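Oil or poly on a light wood table?

nerea_m
Dec 7, 2023
Refinishing our work table before winter break. Oil or water-based poly?

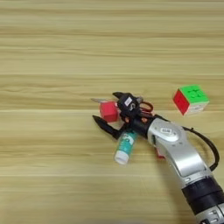
Table top, grain runs side to side

ysekiguchi
Poly, two coats, sand between. Mine has held up 7 years.

Talebi_M
Disagree. Poly scratches and then you strip the whole top. With oil you just redo the bad spot.

ysekiguchi
And you redo it every November. No thanks.

angelica566
Whichever you pick, test the underside first. Oil turned my pale top orange.

nerea_m
Didn't think of that. Will test both.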